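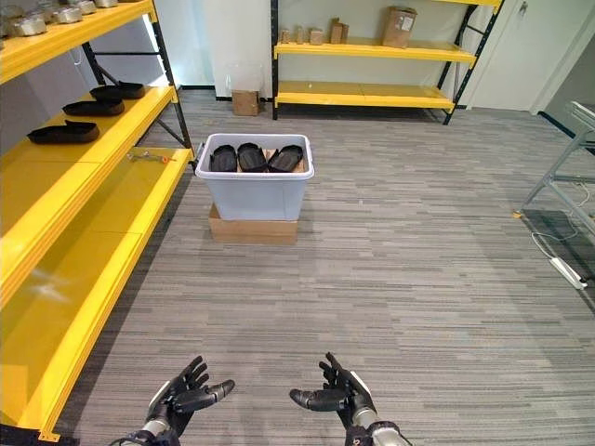 Two-armed robot stopped after hand fails to let go

A shelf-stocking robot that has been making lovely progress at Tendbridge's Amon test room was switched off in the middle of its best run yet this September, when its left hand refused to let go of a part and the arm tried to pull away regardless. There were no injuries and the damage came to one bent finger joint. The team has already put out a full account of the fault, and for anyone who likes this sort of thing it's a cracking read!

The robot, known as Ukik, has been learning to move black shoe-shaped parts on and off metal shelving for Farooqui, the footwear supplier that is paying for half of the trial. It's fiddly work. The parts are long and curved, they sit close together, and a hand that comes in a little too low will shove the neighbouring one out of line. Ukik had got properly good at it, and the aim for the month was 2000 moves in a row with no human help.

It reached 1064. On the next move the left hand carried a part to its place on the shelf, set it down and got the order to open. According to the log the fingers opened. In fact one finger had stayed curled around the edge, so when the arm drew back the part came with it, caught the lip of the shelf and began to drag on the whole unit. The force limit in the wrist should have stopped the arm at that point. It didn't, and the operator hit the red button with the arm still pulling.

Tendbridge found two separate causes, and the second is the more worrying one. The first was plain wear: a tendon in the finger had slipped on its pulley, and the sensor that reports the finger's position sits on the motor side of the pulley, so it went on giving a perfectly happy reading for a finger that hadn't moved.
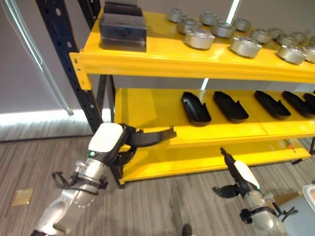
The second was a setting. The force limit had been raised earlier in the trial so that Ukik could push parts firmly home without tripping out every few minutes, and the higher figure was meant to apply only while the hand was placing something. A software update left it on for the retreat as well. Every move after that update was made with the looser limit, and because the fingers had always opened properly, it had never been put to the test.

What's really pleasing is how quickly the fixes have come along. The limit now drops back to its lower value as soon as the open order is sent. Ukik also makes a tiny test movement before it pulls away, just a few millimetres, and checks whether the load on the wrist changes. If it does, the arm stays where it is and calls for a person. That adds a little time to each move, and Tendbridge says it will happily live with it.

The finger is a longer job. A sensor on the joint itself would have caught the slip straight away, but there's very little space inside the hand and the wiring has to survive a huge amount of bending. A trial version is being fitted to the left hand first. The right hand will keep the old arrangement, with a tendon check at the start of each session, until the new part has proved itself.

Farooqui has asked for one more change before any of this goes near its own stockroom, where people walk past the racks all day. It wants the shelving fixed to the wall or floor wherever the robot is working, so that a stuck hand can't bring a unit over. Tendbridge has agreed, and the racks at Amon will be fixed first.

The run of 1064 still stands as the record, well ahead of the 629 managed before it, and it brings the total for the trial to 3247 moves. The count for the next attempt starts again from zero, with the target left at 2000. We can't wait to see how it gets on!

3 comments

Guest, 7.42 pm
We had the same thing with a gripper on a packing line. Motor said open, jaws said otherwise. Put the sensor on the bit that moves, every time.

Guest, 8.15 pm
Good on them for publishing the part about the update. Is the force limit checked anywhere outside the main software? I'd want that on its own circuit if people are going to be walking past.

Guest, 9.03 pm
Second the question above. Also, how often does the little test movement raise a false alarm? The parts look as if they could snag on each other.

Reply | Report | Show older comments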